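Speaker notes: What the second arm costs
Spring planning session, equipment track. Talk is 30 minutes, questions after.

Slide 1. Title

Say name, say Grotura, say that I run the equipment budget for the cleaning side and that I don't write any of the software. People who want to talk about grasp planning should catch someone from the Lewis site at lunch.

Ask for hands: who has one arm running now, who has a quote for one on the desk. Adjust speed from there. If most hands are for "quote on the desk," spend longer on slides 4 and 5 and skip the history.

Slide 2. What we bought the first time

One mobile base, one arm, a two-finger gripper, a wrist camera. Supplier was Forkeck. The job was restroom and break room pickup: get litter off the floor and into the bin, leave the mopping to people.

The purchase order had four lines on it. By the end of the first year the same machine had 14 lines against it in the ledger. Read a few out loud, don't read them all:
- spare finger pads
- replacement wrist cable
- second battery
- floor tape
- a cart to move the base between buildings, because it won't fit in the van standing up
- overtime for the two evenings we spent learning to charge it

None of these were surprises to the supplier. They were on page nine of the quote under "site items."

Slide 3. The work at hand

Keep this slide up for a while. Let people look before talking. Everybody in the room has priced an arm by payload and reach, and the payload for this job is an empty drink can. What costs money is where the can is lying, down on the floor where two tiled walls meet, with the bin close by. The fingers have to get down into that corner.

Point to the scuffing on the left finger. Pads and finger covers are a consumable. Put them in the operating budget from the first month. We had them under capital repairs and had to get a signature every time.

Also point to the cable by the right finger. Anything that hangs outside the arm needs a spare on the shelf. Ours had a delivery time of 32 days and we had no spare.

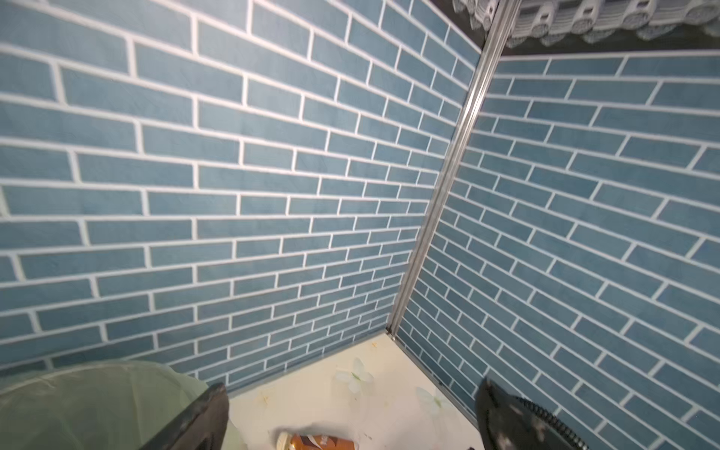
Mabli Gethin asked at the run-through whether it would be cheaper to buy a longer, thinner finger set and keep the arm we have, since most of the money on the second quote is for reach we may never use. She would want to see the finger set priced first, on its own line, before anyone signs for another arm.

Answer to give: yes, price it first. We did after she asked. The finger set came in well under the arm, and the lead time was shorter. It doesn't help with the hours problem, though. One base can be in one building. That is the reason for the second unit and it should be written down as the reason.

Slide 4. How to write the request

Go slowly here.

Start with the rooms. List them, with door widths and floor type. At Prirley the doors were fine and the thresholds were not, and we paid for two ramps.

Then the shift. When does the machine run, who is on site, who resets it when it stops. If the answer to the last one is the night supervisor, ask the night supervisor before the form goes in.

Then the price, split in three: purchase, first-year running, removal. Most forms have no box for removal. Write it in the margin. Batteries cost money to get rid of.

Ask for the trial on your own floor. A supplier's demo room has flat gray vinyl and good light. Shiny tile, metal trim and a pattern on the floor are all things you want the camera to deal with during the trial, while the machine is still theirs.

Slide 5. Numbers

Handout has the full sheet, so only cover the totals. We set aside 200 hours of staff time for the first unit, for setup and training together, and used all of it by August. For the second unit we have kept the same figure. Some people at Grotura think that is too high. My view is that the new site has different bins, different liners and a crew that hasn't seen the first one run.

If someone asks about leasing: we looked at it, the lease left out the gripper, and we stopped there. Forkeck may have changed the terms by now.

Slide 6. What I would order again

The second battery. The cart. The longer service plan, but only the parts half of it.

Would not order again: the display stand, the printed manuals.

Leave the contact slide up during questions. Handouts are in the box by the door, collect the spares afterward.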